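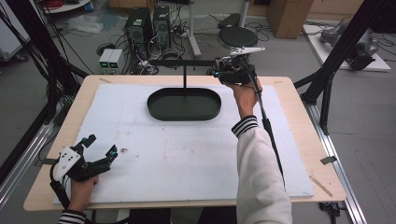 挂架底盘垫在泡沫板上,会不会比直接放在木桌面上更容易晃?

多数情况下差别不大。晃动主要来自立杆根部的连接,泡沫板只有在局部压陷或板底夹了东西时才会影响底盘的水平。先拧紧根部,再查板面。

一月 台面记录 首饰挂架(Vitton,椭圆底盘带横杆)
记录:Ivana Ocampo
核对:Bent Lauritsen
登记号:3713
来货批次:2261,Lundard 发货

上午

拆箱后按老办法登记。件数与装箱单相符:底盘、立杆、横杆、小包紧固件、说明页。说明页只有装配图,没有扭矩值,也没有额定载荷。Olga 已发邮件问 Lundard,回复附在文件夹里,内容是“用手拧紧即可”,没有数值。这一条暂按我们自己的规程处理。

外观检查:底盘浅边一圈涂层连续,边沿无毛刺,指腹沿内侧走一圈没有挂手。盘内平,涂层颗粒细,对着窗光看有轻微的橘皮,不影响使用。底面贴有防滑垫,其中一片贴歪,边缘翘起,用指甲能挑开。已揭下,擦净后重新压实。以后同批次的都先翻过来看底面再上台。

立杆端部螺纹有少量涂料残留,第一次旋入时在中途发紧。退出,用布擦螺纹,再旋入,顺畅。没有动用丝锥。Lautaro 建议全部过一遍丝锥,我不同意:涂料被切下来以后会落进孔底,反而顶住杆端,拧到头的手感是假的。擦一遍已经够了。如果哪一支擦过仍然发紧,单独记下,别硬拧。

横杆装在立杆顶部,靠一颗小螺钉定位。装配图把定位螺钉画在背面,但图上没有标明哪一面算背面。我们的约定:以底盘商标贴纸所在一侧为背面,螺钉朝背面。贴纸如果掉了,就在底面用铅笔画一道短线。

装配次序(今天改过一次,以此为准)

先把立杆旋进底盘,用手拧到不动。
底盘侧放在软垫上,从底面用内六角补紧。
扶正,放到板上,看立杆是否垂直。
装横杆,定位螺钉先带上几牙,不拧死。
横杆与底盘长轴对齐以后再拧死。
复查根部。装横杆时手会带着立杆转,根部常在这一步松掉。

原来的次序是先装横杆再装底盘,好处是横杆可以平放在台面上拧,缺点是整根杆旋入底盘时横杆跟着扫一圈,停下来的位置不一定与底盘对齐。Baltasar 用原次序装了一支,横杆偏了一个肉眼可见的角度,只能退回来重调。改后的次序多一个复查动作,总时间没有明显增加。

台面

木桌面上铺白色垫面。板面有些浅灰印迹和小黑点,湿布擦不掉,酒精擦过变淡,没有完全消失。判断是旧印,不是掉渣,不会转移到首饰上。用白棉布压在印迹上来回搓过,布面干净。可以继续用,不必换新板。

铺板之前桌面要先扫。上次板底夹了一粒硬物,底盘放上去一角悬空,轻碰就点头,查了半天立杆,最后是板的问题。检查方法:手掌平压板面,从左到右慢慢移过去,有硬点能感觉到。再把板转半圈重压一遍。

固定用灰色胶带。胶带撕得过长会在板边起皱,短一点反而平。撕的时候沿桌面方向拉,向上提容易把板边的表层带起来。

稳定性

分静载和碰触两部分做。

静载:在底盘内压砝码袋,总量约3000克,放过午饭时间。底盘无可见变形,防滑垫没有挤出来,取下后板面留浅印。浅印到下午还在,深度太小,量具量不出,用指甲横着划能感觉到一道台阶。结论是重物不要长时间留在同一个位置,长期陈列时应该在底盘下面加一块硬垫片。没有硬垫片时隔一段时间挪一下底盘也行。

横杆静载没有做到这么大,也不打算做。挂的是项链和手串,杆端受力本来就小,做大载荷得到的数字没有用处。用几条最重的玻璃珠串全部挂在同一端,另一端空着,观察底盘对侧有无抬起。没有抬起。两端都挂上以后更稳。短链单挂一端时横杆看不出下垂。

碰触:手指从侧面轻推横杆端部,放开,数摆动到看不出为止。沿底盘长轴方向推,停得快;沿短轴方向推,停得慢,底盘有点头的趋势但没有离板。椭圆底盘本来就该是这个结果。布置时让长轴与人伸手的方向一致,取挂时的拉力就落在较稳的方向上。横杆与长轴平行时,这一点与“横杆正对观看者”的要求有冲突。陈列时听陈列的,整理时听整理的,两种摆法都写进操作页。

根部松紧对摆动的影响比预想大。同一支挂架,手拧和补紧之后分别推,前者摆动时间明显长,且停下来以后立杆不一定回到原来的位置。补紧以后没有这个问题。凡是反映“架子软”的,先查这里。
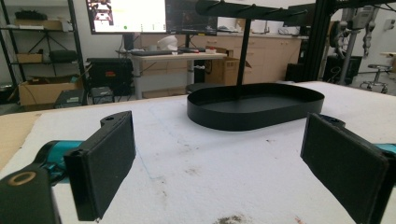
图二 挂架置于白色垫面中部,横杆上的短钩向外伸出。

挂钩

短钩根部与横杆的夹角基本一致,个别略低。略低的钩挂细链没有问题,挂手串时珠子会往外滑,滑到钩尖处停住,看上去不齐。没有去掰。钩与横杆连接处掰过一次涂层就会裂,裂口会勾线。处理办法是把略低的钩留给细链。

钩尖检查用尼龙丝袜料,套在手指上从钩尖抹过去,勾丝的就标记。今天标记了一枚,钩尖有一点涂料堆积,用细砂纸背面蹭掉,再抹不勾。砂纸正面不要用,会露底。

挂放顺序试了几种,结果如下。

先长后短:长链先挂,短链后挂,短链取放时手背会碰到长链,长链摆动,相邻的缠到一起。
先短后长:较好,但从一端开始挂,中途底盘受力偏,摆动多。
由中间向两端:最好。靠近立杆的位置先挂,再一左一右往外走。取的时候反过来,从最外面取起。

长链末端如果碰到底盘,就让它盘在盘内,不要半搭在浅边上。搭在边上的链子受一点振动就会慢慢往外滑,滑到重心过边以后整段落下去,连带拉动横杆。试了细蛇骨链和扁链,都有这个现象,扁链慢一些。

链扣一律在后。带调节链的,调节链朝同一侧,否则尾珠互相碰,过一阵会在尾珠上留下白点。

底盘内放置

盘内适合放戒指、耳钉和拆下来的单只扣件。浅边高度够挡住戒指滚动,挡不住圆珠。散珠不放盘内,用带盖的小盒装好再放。

戒指贴着边放一圈,中间留空,取时手指能伸进去。全部铺满以后要用指甲抠,容易把旁边的带出来。耳钉成对,针朝同一个方向。单只的另放,不与成对的混。

盘内要不要铺绒布,意见不统一。铺了不打滑,取细小件时手感好,但绒毛会粘在爪镶缝里,后面还要用刷子清。Olga 倾向铺薄硅胶片,硅胶片粘灰更厉害,擦的次数多。暂定不铺,涂层本身摩擦够用。Navarrete 那边的展柜另有要求,他们的底盘是浅色的,铺布是为了颜色,与我们无关。

清洁

干软布先擦一遍,去浮灰。手印用微湿布,随后马上用干布收水。不用酒精擦涂层,边角反复擦过会发白。前面提到酒精只用在板面上,两块布分开,板面用的那块剪掉一个角做记号。

钩根部积灰用软毛刷,从根部往钩尖方向刷。反方向刷会把灰推进根部的缝里。

立杆根部那一圈最容易漏,要拿手电侧着照。今天照出来一点拆箱时留下的泡沫屑,静电吸着,吹不掉,用微湿棉签一沾就下来。

拆收

次序与装配相反,横杆先下。定位螺钉退到能转动即可,不必全退出来,全退出来十次有一次要趴在地上找。横杆用软纸裹好,短钩处多裹一层,单独放,不与底盘叠在一起。底盘两只相叠时中间垫纸,浅边对浅边。立杆可以裸放,端部螺纹套一段软管。

紧固件装回原来的小袋,袋上写登记号。不要几支的螺钉混成一袋,看着一样,有的牙距可能不同,还没有逐一核过。

Rornthorpe 寄来的旧款与这一批放在同一排,外形接近,横杆不能互换,孔径差一点,硬装进去能装,装上以后退不出来。旧款箱子上已经贴了条。

遗留

一、Lundard 没有给扭矩值。先按“手拧到不动再补紧到明显吃力”执行,不同人手劲不一样,Bent 说找一把小扭力批来对一下,对出来再填。
二、防滑垫翘边的,目前只见到一片,不能说明整批。下一箱开的时候全部翻面看。
三、板面浅印能不能自己恢复,明早再用指甲划一次,补在本页下面。
四、操作页里“背面”的约定要配一张手绘图,Lautaro 画。
五、短轴方向的点头,想试一下把两支挂架背靠背放,横杆之间用软扎带连起来。只是陈列用,取放时多半碍事。未做。

下午补记

Baltasar 按新次序从头装了一支,没有看着我这一页装,只看了操作页草稿。卡在“扶正”一步:草稿没有写扶正时手握哪里,他握的是立杆上段,底盘离开软垫时根部受了一下扭。改为一手托底盘,一手扶立杆下段。草稿已改。

另外,他把定位螺钉拧死以后才对齐横杆,拧死的横杆硬转了一点,杆上留下一道浅划痕,位置在螺钉后面,装好以后看不见。登记里照写,不算缺陷。操作页把“先带上几牙,不拧死”单独成行,字加粗。

浅印处换了个位置继续放底盘,原处用铅笔在板边做了记号,免得明早找不到。

Ivana

次日早补:浅印仍在,台阶感比昨天弱。按“部分恢复”记。硬垫片照加。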